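Review: Stelach Conformance Kit for Household Manipulation, second release

The Stelach kit is a rule set and checking tool for teams that test household robots in simulation before moving to hardware. It ships as a PDF of requirements, a command-line checker, and a folder of room scenes. I used it for most of January on a bedroom tidying task. My simulator is Pereyra and my log viewer is Sellham, both of which the kit supports without plug-ins.

The requirements document contains 81 rules. They are grouped by subject: scene validity, gripper behavior, contact limits, stop conditions, logging, and reporting. Each rule has a number, a single sentence of normative text, and a note on how the checker tests it. "Shall" and "should" are used consistently, and the checker treats a missed "should" as a warning. The first release mixed the two, and teams had to guess what would block a report.

Installation took under ten minutes. The checker reads a scene file and a run log, then writes a plain text report with one line per rule. A full pass over 400 run logs finished in 40 minutes on an ordinary desktop machine. Memory use stayed flat.

The scene validity group is the strongest part. It requires that every object the robot may touch has a collision shape, a mass, and a declared friction value, and that anything meant as background is tagged as such. Small objects on soft furniture get their own section. A pillow modeled as a rigid block will pass a visual check and still give useless contact data, and rule 2.9 requires the author to state which model was used. My own bedding failed this rule on the first pass. The fix was one line per object.

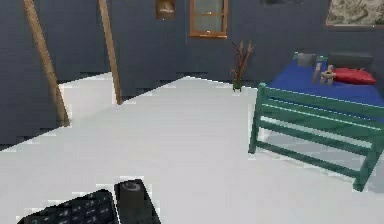 Gripper behavior is covered well for parallel fingers and poorly for anything else. The rules assume two matching fingers with the same pad surface. The configuration file does accept a separate pad definition for each finger, but the checker reads only the first one and applies it to both. I entered the second by hand in the contact table and noted it in the report. Stelach lists this as a known limitation. It should be listed on the product page too.

Contact limits are set by object class. Default values are conservative and can be raised with a written justification, which is then copied into the report. This is good practice. A reader can see every place where the team departed from the defaults without opening the scene file.

Stop conditions are strict. A run must end if the arm leaves the declared workspace, if a tagged background object moves, or if the log drops more than the allowed number of samples. The second condition caused most of my rejected runs. Anything propped against a wall will drift slightly under some solver settings, and the checker cannot tell drift from a collision. Increasing the solver iterations removed the problem in my scenes, with a small cost in speed.

The logging rules are compatible with the older Nullov format, with one exception: time stamps must be simulation time. Nullov logs use wall clock time by default. The kit includes a converter. It handled 461 of my old logs and skipped the files that had no header, with a clear message for each.

Documentation is adequate. The rule text is precise, the installation page is short, and the worked reports are complete. The index is poor. There is no entry for "friction," although the word appears in several rules, and cross-references in the PDF are not clickable.

Two omissions matter. There is no rule on lighting or rendering quality, so a policy that depends on camera input can pass in a scene with coarse edges and flat shading and receive the same mark as one tested under better conditions. There is also no requirement to report the random seed. I added both to our internal checklist.

Rating: 4 out of 5 for teams using parallel grippers, 2 out of 5 for others. The license is per site and includes updates to the rule text until the next full release.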